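My January Rack Check - the list I run before I trust the system for another year
By Hongmei Tan
5 January 2021
Filed under: Home Theater, Separates, How-To

Every January I pull the rack out from the wall and go through the whole thing with a printed list and a pen. A couple of you asked for the list after I mentioned it in November, so I've typed it up with my scribbles from this year left in. My system is a Bramader seven-channel power amp, a Filgate processor and far too much wire (I know, I know).

1. Power off, plugs out, wait. DONE
I give the amp a full half hour before I touch the back of it. Big capacitors hold a charge and I like my fingers.

2. Wall outlet and power strip. FAIL
The strip had a brown mark next to the socket the amp used. Straight in the trash! The amp now goes right into the wall, where the Bramader manual wanted it in the first place.

3. Mains cords. PASS
Look for nicks, flat spots, and anything the rack has been standing on. One cord was pinched under a foot but the jacket was fine, so I rerouted it and made a note to look again.

4. Speaker terminals. PASS, after work
Two loose posts on the surround channels, finger tight only now. Also found one stray copper strand reaching for its neighbor on the center channel - this is the one that kills amps, so please do check yours even if you skip the rest. I cut it back and twisted it up properly.

5. Vents and clearance. PASS
Vacuumed the top grille of the amp with the soft brush. I want a hand's width of free space over it and I've got that, as long as I stop putting magazines there.

6. Temperature under load. COMMENT
After a two-hour movie at my normal volume the top cover read 110 degrees Fahrenheit with my little infrared thermometer. Warm, but I can rest a hand on it, and it's the same as last year.

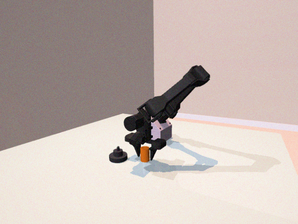

Prasert Kamolrat told me I should be taking that reading with the rack doors closed, on the grounds that closed is how I watch movies, and a number from an open rack is only flattering me. Fair point, and a bit annoying! I did it over again the next evening with the doors shut and got a higher figure, so I've ordered a quiet fan for the back panel and item 6 stays open until it's in.

7. HDMI connectors. PASS
Pull each one, look for bent shells, push it back in. The long run to the projector was hanging by its own weight, so it has a Velcro strap now.

8. Rack stability. FAIL, then PASS
The loaded rack weighs 156 pounds and one caster wasn't locked. Give yours a firm push from the side.

9. Trigger wires and remote power-on. PASS
Processor on, amp on. Processor off, amp off. I do it twice.

10. Hours log. NOTED
The processor's service menu says 1,458 hours. I write it inside the cover of the manual.

Next check is due when the fan goes in.

3 comments

Charoen Nakpan
Great list. I'd add the ground connection on the subwoofer. Mine had worked loose and I lived with the hum for months.

Kelechi Ogunleye
Do you use banana plugs or bare wire? After reading item 4 I went and looked at mine and, well, I've ordered plugs.

Hongmei Tan
Bare wire on the surrounds, Kelechi, bananas up front. I'm changing the rest over this spring - item 4 scared me too!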